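Search notebook pages Go

21 February 2023
Wurus cell, Flutport. Handheld capture, working rules, second revision.

Read through the McKinnon site rules again before changing ours. They cover fixed arms behind guarding and say little on handheld grippers, so the gaps are ours to fill. Speed limits and stop circuits don't apply to a tool held by a person. Trip hazards, marker visibility and session length do.

Session length: 60 minutes on, then a break. Log the start time before picking up the grippers. Cap stays at 300 takes per operator per day. 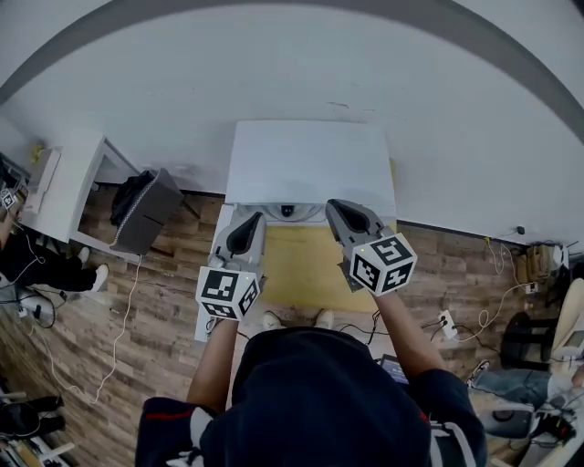 Floor rule 2 needs rewording. It says "cables tidy", and two people will read that two ways. Proposed text: no cable to cross the standing area or the route to it, and power strips to go against the wall. As things stand, the strip is out on the floor to the operator's right, with yellow and white leads trailing to the wall outlet, and there is a tangle on the left as well. Boots and bags to be kept off the floor in the same zone.

Marker cubes: check the green light on each one before the first take and after any knock. Sleeves and hood cords clear of the marker faces.

Grilleo want the full set at 3,000 takes. Takes recorded under the old rules to be tagged r1 and kept in a separate folder. Don't merge.

To do: tape the standing area, print rule 2, ask Grilleo whether r1 takes count.

This site uses cookies to remember your notebook settings. Accept Manage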